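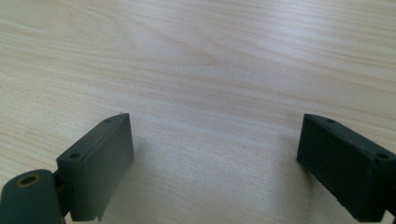 Progress report to the Wivley Small Spaces Fund
Karam Street Workroom, tabletop project
Covering January through the end of March

Hello again, and thank you for your patience with the dates! I know this was meant to reach you a little sooner, but I wanted to have the big table finished before I wrote, and the big table had its own ideas about when it would be finished.

Quick reminder of what you paid for. The workroom has one long table that everything happens on, plus 2 smaller ones that get pushed up against the wall when we need the floor. All of them came to us used, and by last fall the tops were in a sorry state. Paint, glue, a ring from every mug ever set down in the building, and a gray patch at one end where a plant pot had leaked for most of a summer. People were putting down newspaper before they would sew on it. Your grant was for taking the tops back to bare wood, refinishing them, and fixing the light over the long table so folks can see what they are doing.

So, where are we?

The long table is done. The first of the small tables is sanded and waiting for its finish. The second small one I haven't touched, and I'll get to why.

Sanding took longer than I told you it would. I had put down four evenings in the plan and it was closer to nine. I started too fine — I was scared of going through something I couldn't put back — and spent two whole evenings polishing old varnish, pretty much. The man at the Editz counter took one look at the disc I brought in and sent me home with a coarser box, and after that it moved along. I went up through the grits from there and finished at 180. I tried going finer on a test patch underneath, and the finish just sat on top of it and looked streaky, so 180 it is, and the small tables will get the same.

We borrowed the sander and the dust extractor from Drivent for the whole of February, which saved us the rental line in the budget. I'd put $127 against that. I would like to move it over to finish and brushes, if that's all right with you, as the finish I ended up with costs more than the one I priced. It's a water-based one that doesn't go orange. I'd tried the cheaper oil on an offcut and it turned the color of a school gym, and everybody who came in that week made a face at it.
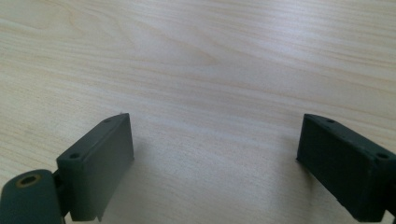 Color was the thing I worried about most, to tell you the truth. The quilting group needs to see true whites and creams on that table, and the model makers like a calm background under small parts, and I had promised both of them something light. I'm really pleased with where we ended up. It's a pale beige going to cream, matte enough that it doesn't look like a bowling alley, with long fine grain lines running across and one soft arch in the pattern that I've become silly about. There's a hint of peach in the streaks in places too, which I didn't want to sand any harder to chase away. I did three thin coats with a light rub between them, and left the last one alone for a full week with a sheet of cardboard propped in the doorway to keep people out. (It mostly worked.)

The gray patch from the plant pot deserves its own paragraph because it ate up so much of my time. Sanding alone wasn't going to shift it without leaving a dip, and you can feel a dip under a rotary cutter even when you can't see it. I ended up using a wood bleach, two goes, with a lot of rinsing and a couple of days of waiting in between. You can still find it if I show you where to look. I've decided that's fine.

Now the light. We swapped the old tube for a wide flat panel, and it's a huge improvement for hand sewing and for anybody over fifty, which includes me. But I'd call this part half finished. A pale top throws a lot of light back at you, and there are times when the brightness washes the grain right out on one side. Pin work in the middle of the afternoon is no problem with the blind down; with the blind up I've had a few grumbles. I've got two things to try. One is hanging the panel a bit higher and nearer the center line, which costs nothing but an hour on a ladder. The other is a thin curtain on the window side, and I have fabric promised for that already. I'll let you know which one does it.

Money. The grant was $1000 and we're comfortably inside it, with the receipts for sandpaper, finish, bleach, the light panel and the electrician's visit all in the folder I'm sending separately. The electrician came in under the quote. The only thing I forgot to plan for was masks and filters, so those are in there under sundries, and I hope you'll forgive me.

Use of the room has gone on more or less as normal, though it took some juggling. The sewing evening moved to the small tables while the long one was drying, and was very good about it. The model makers skipped a session. We didn't lose any regular bookings, and a bookbinding class has asked about coming in for the spring now that there's a surface they can lay paper on without checking it for glue first. I said yes before I'd looked at the calendar, so wish me luck.

About that second small table. When I turned it over to check the legs I found the top is coming away from the frame along one long side, and it's been held there by a single screw and some hope. There's no sense putting a nice finish on it until that's fixed. I think it needs new blocks glued in underneath and a few days in clamps, and I've got clamps, just not long enough ones. Drivent may have some. If they don't I might ask you whether a pair of long clamps could come out of what's left, as we'd use them forever.

What's next, then: finish on the first small table in April, blocks and clamps for the second, the light moved, and felt pads on every leg so the floor doesn't end up being next year's application. I've also started writing out a one-page care sheet to go by the door. So far it says mats under glue guns, wipe up spills right away, and please no more plant pots.

Come and see it if you're over this way. The kettle's at the far end, and there are coasters now.

Warmly,
Workroom coordinator, Karam Street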